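Using Old Sayings to Remember Shop Tips

3 min read

I love a good workshop saying! My garage wall in Heywood is covered with them, and the best ones have saved me more wood than any fancy tool. Everybody knows "measure twice, cut once," so let me share a few that deserve more wall space.

"Let the saw do the work." If your arm is burning, you're pushing too hard. Use long, easy strokes and a light grip. A dull blade will fight you anyway, so swap it.

"Glue is cheap, sanding is not." Wipe up squeeze-out with a damp rag before it sets. I use an old sock (clean, please!) and keep a bowl of water on the bench.

"Never skip a grit." It's so tempting to jump straight to 400, but those deep scratches will show up the minute the stain goes on. Work your way up and brush off the dust between papers.

"You can't have too many clamps." I own 26 and still borrow more every May when the porch chairs come inside for repairs. Leave them on for at least 30 minutes, longer if the garage is chilly. 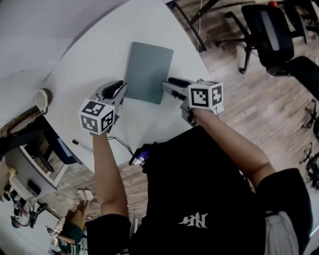
The Tomside Bench Page
Editor and weekend woodworker

"A place for every screw." Baby food jars are wonderful for this. Screw the lids to the underside of a shelf, then twist the jars on and off. I must have around 1,000 odd screws up there, and I can find the one I want!

To make your own wall of sayings, write them with a paint marker on scrap boards and seal them with a thin coat of wax. Mine hang from a strip of leftover trim, so it's easy to move them when I need the space.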